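Refinishing the maple board on the perforated table

The wooden top I keep on the blue perforated table had gone dull over the winter, so in June I took it back to bare wood and oiled it again. Notes follow, mostly for my own reference next time.

The board is glued maple, strips running lengthwise, and the strips do not all match in color. Before sanding I assumed the darker bands were old oil. They are the wood. No amount of abrasive will even them out, and I wasted one sheet of 120 finding that out.

Sequence: 120 grit, vacuum, 180, vacuum, damp cloth to raise the grain, overnight dry, 220. All strokes along the strips. Crossing them leaves scratches in the pale maple that stay invisible until the oil goes on.

For finish I used Tivent board oil, 3 coats, wiped off after twenty minutes each. I had planned on Plutura hard wax, but it gets slick, and small pieces slide on it if the table is bumped. The whole job used almost 700 ml, far too much. The first coat went on heavy and most of it came back off on the rag.

Refitting is the slow part. The hole grid in the table sets where the bolts can go, so the board has to be squared to the holes first and tightened second. I start with the 2 bolts along the front edge, finger tight, and check the overhang with a steel rule before touching a wrench.

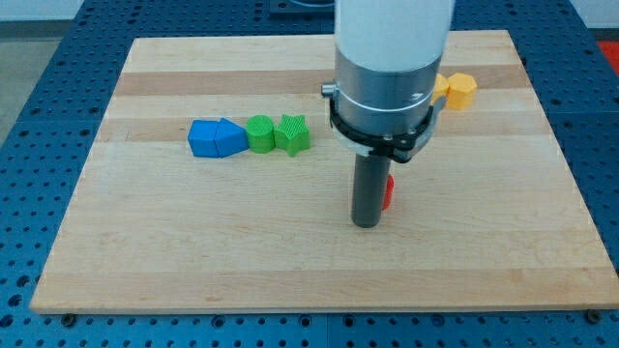

Torque matters less than I used to think. Snug is enough. Overtightening bruises the maple under the bolt head, and the dent holds dust and oil afterward. If the board shifts, back the bolt off, square it again and retighten.

Plastic shape blocks get a wipe with plain soapy water before they go back on the surface. Solvent cleaners haze some plastics, so those stay in the cabinet. Next coat of oil is due when water stops beading.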